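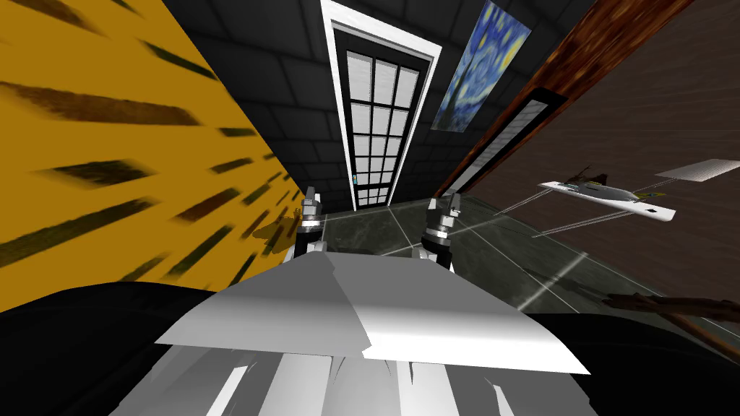
Simulated two-arm robot near a door, both grippers pointing up.

Checking a scene before sign-off (Jondeo rule set)

Reset the scene and step it 200 times with no commands sent. Both arms should hold their start pose. Log any joint that drifts.

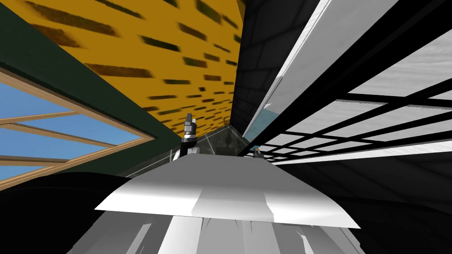

Next, drive each arm at its slowest setting and keep the torso fixed. Stop the run if a link touches a wall — do not widen the collision margin to get a pass.

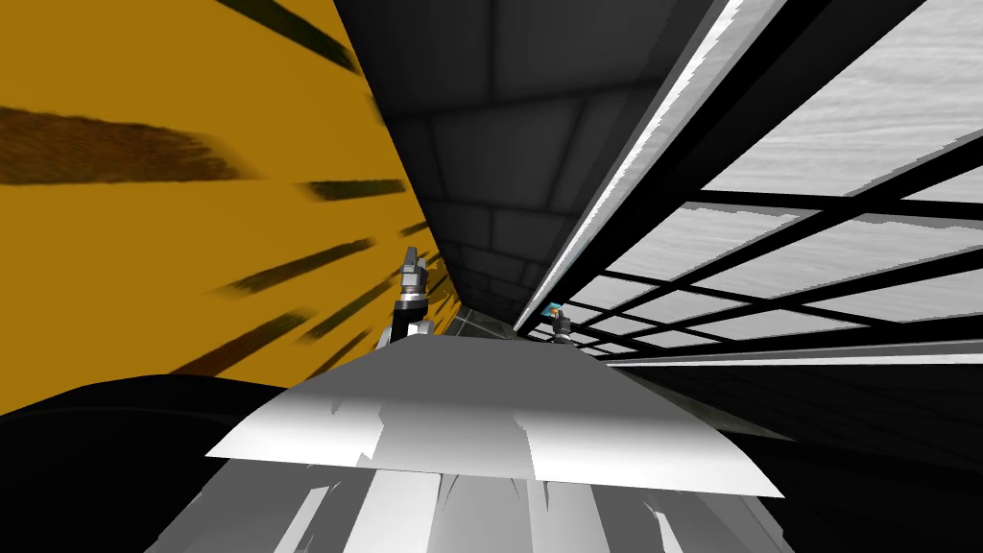

Repeat with seed 107. Send both logs to Kartini Sumampouw with the scene version in the file name.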